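Section 4: Changing Over the Guest Room

Welcome to my favorite part of the Nomton house guide! If you've already done the kitchen and the hall, grab a drink of water and come on up. Danuta Szewczyk wrote the first version of these steps, and I've been scribbling on them ever since, so blame me for the chatty bits.

Before you start

You'll want the laundry bag from the landing, a fresh set of towels, and the soft brush. Prop the door open while you work (the lever handle is easy to catch with a sleeve when your arms are full of bedding).

4.1 Clearing the bed

1. Pick up anything left on the bedspread. Towels go straight in the laundry bag, even the ones that look like they've barely been touched.

2. Shake out any loose cloths and check the folds for socks, phone chargers and hair ties. I once sent a set of house keys through the wash, and Gladys Lukumay still brings it up.

3. Pull the green bedspread up toward the pillows and smooth it from the middle outward. There's a little embroidered emblem on it in yellow, red and green. Don't brush over that -- the threads snag, and I've already mended it once.

Note: If the bedspread needs washing, use the gentle cycle and the Skaria powder, half a scoop. Dry it on the line, never in the dryer.

I like to get everything off the bed before I touch the rest of the room. With a blue towel in a heap and a green cloth bunched up behind it, you can't tell whether the bedspread is straight, and you'll only end up doing it twice!
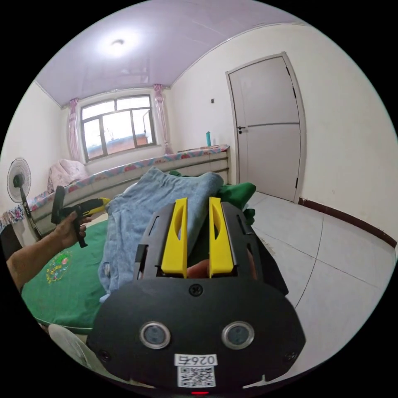 4.2 The long platform

1. Lift off the pink blanket, shake it out of the window if the weather's nice, and fold it again. It lives at the left end, near the fan.

2. Smooth the floral cover along the whole length and tuck it in at the back. Start at one end and work your way over, otherwise you get a ridge in the middle that just travels back and forth.

3. Wipe the white panels on the front with a damp cloth. Plain water is fine, and if there's a scuff that won't budge, leave a note for me.

Caution: Please don't use the Bonsu spray on those panels. It leaves a cloudy film that takes ages to buff out.

4.3 Window, curtains and fan

1. Tie back both pink curtains at the same height. I go by eye, and you can too.

2. Dust the window bars from the top down.

3. Unplug the fan before you dust the grille. Brush it front and back, then wipe the stand and put the fan back in front of the platform.

4. Turn off the ceiling light on your way out, and drop the laundry bag at the bottom of the stairs. Section 5 picks up at the washing machine.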